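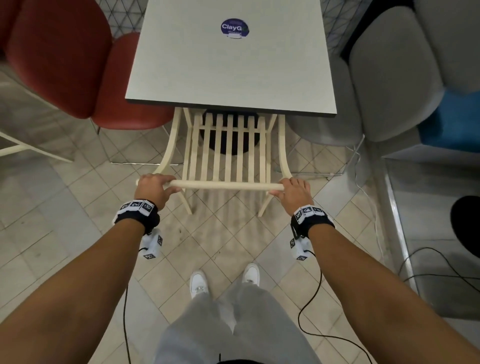
The seating in the dining room at Multholm has been in regular use since August, and a review of its condition was overdue. Each chair is now lifted clear of the floor, turned and checked before it goes back to its table.

Particular attention is given to the slats, where marks collect and a dry cloth is seldom sufficient. Joanne Horrocks recommends mild soap and a soft brush - advice this household has adopted. The legs and stretchers are examined next, and the tiles are swept while the space is open.
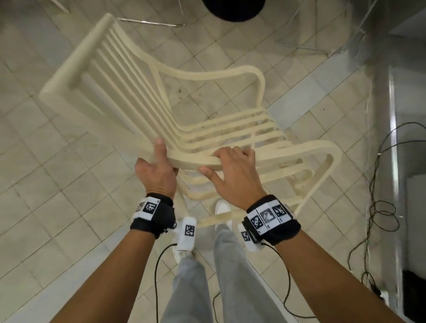 *Cream slatted chair with curved armrest, raised for inspection.*

Felt pads will be ordered from Noveck in a pack of 30. The tables will be addressed separately.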